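Guía de puesta en marcha de la estación meteorológica Virneo
Sección 4. Instalación en el exterior y ajustes de temporada
Revisión: 3/7/25

4.1 Antes de empezar

Lea la sección completa antes de subir al mástil. La instalación requiere dos personas si el soporte se coloca a más de 2 metros del suelo. El conjunto exterior consta del sensor de temperatura y humedad, el pluviómetro Stukberg y el anemómetro. La consola interior ya debe estar encendida y configurada según la sección 3.

PRECAUCIÓN: No instale el mástil con tormenta, con viento fuerte ni cerca de líneas eléctricas.

4.2 Elección del lugar

1. Busque una zona despejada, sobre césped o tierra. El asfalto y las cubiertas oscuras elevan la temperatura medida, sobre todo en las tardes de verano.
2. Aléjese de muros, setos y salidas de aire acondicionado. La distancia a un obstáculo debe ser, como mínimo, el doble de la altura de este.
3. Compruebe el alcance. La señal llega a la consola desde una distancia de hasta 159 metros en campo abierto. Los muros de piedra y las placas metálicas reducen esa cifra de forma notable.
4. Deje el conjunto en el lugar elegido, sin fijar, y espere 17 minutos. Si la consola pierde la señal en ese tiempo, pruebe otra ubicación.

Nota: en patios interiores el anemómetro dará valores bajos aunque funcione bien. Si solo dispone de un patio, use los datos de viento como orientación.

4.3 Montaje del soporte

1. Clave la base Callum en el suelo hasta la marca grabada. En terreno blando, afirme la base con grava.
2. Introduzca el mástil y apriete la abrazadera inferior.
3. Coloque el nivel de burbuja sobre la plataforma y corrija la inclinación antes de apretar la abrazadera superior.
4. Oriente la flecha de la plataforma hacia el norte. En el hemisferio sur, active además la opción «Hemisferio» en el menú de la consola.
5. Encaje el sensor de temperatura dentro de la garita de lamas, sin forzar las pestañas.

4.4 Pluviómetro

1. Retire la tira adhesiva que bloquea la cazoleta durante el transporte. Si se deja puesta, la consola marcará cero aunque llueva.
2. Atornille el embudo a la plataforma y coloque la rejilla contra hojas.
3. Vierta despacio un vaso de agua en el embudo. La lectura de lluvia debe aumentar en la consola.
4. Ponga a cero el acumulado del día: Menú > Lluvia > Borrar hoy.

PRECAUCIÓN: No lubrique el eje de la cazoleta. El aceite retiene polvo y altera la medida.

4.5 Ajuste de altitud y presión

La consola muestra la presión reducida al nivel del mar. Para ello necesita la altitud del lugar.

1. Abra Menú > Presión > Altitud.
2. Introduzca el valor en metros. Si la estación está, por ejemplo, a 475 metros, escriba 475, sin decimales.
3. Confirme con OK y deje la consola quieta hasta que se estabilice la lectura.

La tendencia (subida, estable, bajada) no es fiable durante el primer día de uso.

4.6 Cambios de temporada

En octubre, antes de las primeras heladas, limpie el embudo, revise las abrazaderas y sustituya las pilas exteriores por pilas de litio. Las alcalinas pierden capacidad con el frío y la señal puede cortarse de madrugada.

Si nieva, el pluviómetro no registra la precipitación hasta que la nieve se funde. El valor aparecerá con retraso, a veces en un día soleado. Para anotar una nevada, mida el espesor con una regla y guárdelo en Menú > Diario.

En primavera, retire polen y telarañas de las lamas con un pincel seco. Después de un periodo de calor, compruebe que la garita no se haya deformado.

4.7 Envío de datos

La conexión con el servicio Mekonnen es opcional. Para activarla, consulte la sección 5 y tenga a mano la clave de la red inalámbrica. Sin conexión, la consola conserva las lecturas en su memoria y las envía cuando vuelve la red. 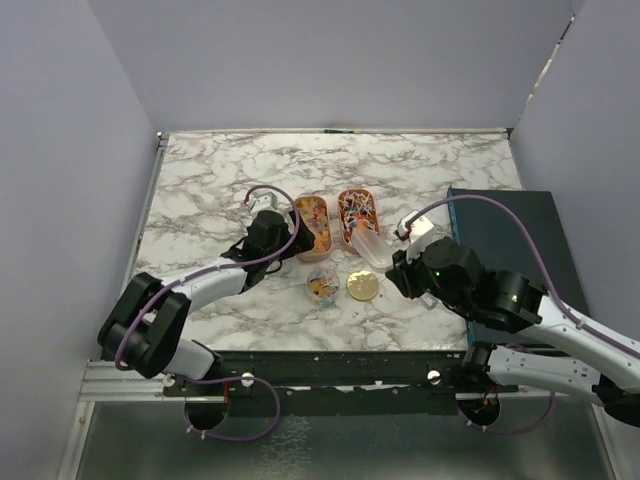
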